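Speaker notes: Drying shrinkage in woven cotton, and what to tell the customer
Session 4, afternoon block
Speaker: Jurgita Kütt, Vasitz

Slide 1. Title stays up while people sit down. Say who we are in one sentence. Skip the company history, it is in the handout.

Slide 2. Define the terms. Relaxation shrinkage is the release of tension put in by weaving and finishing. Most of it shows up in the first wash. Progressive shrinkage is smaller and continues over later washes. Ask who tests for both — expect few hands.

Slide 3. Method. Cut the specimen square to the warp, mark the gauge lengths, condition it, measure flat without pulling. Three marks in each direction. Striped cloth is easier to square up by eye, but still use the marks. 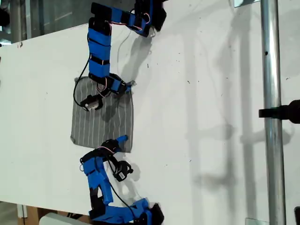
VILNIUS, Monday, April 27, 2026

Slide 4. Results from the trial with Kęstutis Vasiliauskas. We washed 200 specimens. Of these, 91 were outside the warp tolerance after one cycle. Weft was fine in nearly all of them. Pause here. Someone will ask about the dryer setting; it was the same for every load.

Slide 5. Sources of error. Edges that curl get read short. Operators smooth the cloth by hand and stretch it. Ravindra Kaushik has a longer note on this, give the reference if asked.

Slide 6. Cost. On an order of 4000 meters, cutting oversize is cheaper than a second finishing pass. Show the table, do not read it out.

Slide 7. Labels. State the wash temperature and the drying method together. A figure for one without the other means little.

Questions. If time runs short, drop slide 5. Brahim Hamdy takes over the room after us and needs the adapter left on the lectern. The repeat trial is due in June.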